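## 3.2 Clamps and the shared bench

Hand clamps were the tool most often reported missing in the Bundemstead workshop survey, ahead of drill bits and squares.

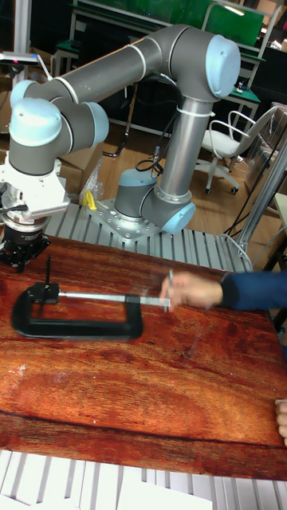 **Figure 5.** C-clamp laid flat on the bench top, with one hand at the handle end of the screw.

We therefore treated them as a separate group in the storage trial. A clamp is an awkward thing to put away. The frame is heavy on one side, the screw can stick out a long way when it has been left open, and the T-handle catches on whatever is next to it. Users at the Dunbridge site told us that they often left a clamp on the bench after a job, meaning to hang it up later, and that the next person simply worked around it.

The trial ran for 34 working days and ended in October. Over that time the sign-out sheets recorded 1,054 separate uses of hand tools, and clamps made up a larger share than we had planned for. Each site was given the same written instructions. At the end of a job, the clamp was to be laid flat on the table, the screw turned in until the pad met the frame, and the clamp hung on its peg with the handle down. Users were free to do the steps in any order they liked, and many did.

The position shown in Figure 5, with the clamp lying on its side and the screw parallel to the table top, was the one most users chose for adjusting the screw. Holding the clamp in the air was the second choice, mainly among people who had used clamps for years. Several of them said that laying it down felt slow, though they agreed it was easier on the wrist with the larger sizes.

Surface finish mattered more than we expected. At Aitken the tables are bare and rough, and a clamp stays where it is put. On a glossy wooden top the frame tends to swing when the handle is turned, so people steady it with the other hand or push it against something fixed. Two sites asked for a rubber mat. We supplied mats at Dunbridge only, which makes the comparison between sites weaker than it should be - a point we return to in Section 5.

Return rates for clamps rose at every site during the first half of the trial and then leveled off. The gain was smallest at Putumon, where the pegs had been mounted behind a storage cabinet and could only be reached from one side. Over 13 percent of the clamps signed out there were still on a bench at closing time. Moving the pegs was discussed, but the wall belongs to the neighboring print room and permission did not come before the trial ended.

Bar clamps and spring clamps were logged on the same sheets but are left out of the figures given here. Their results are listed with the other hand tools in Section 3.3.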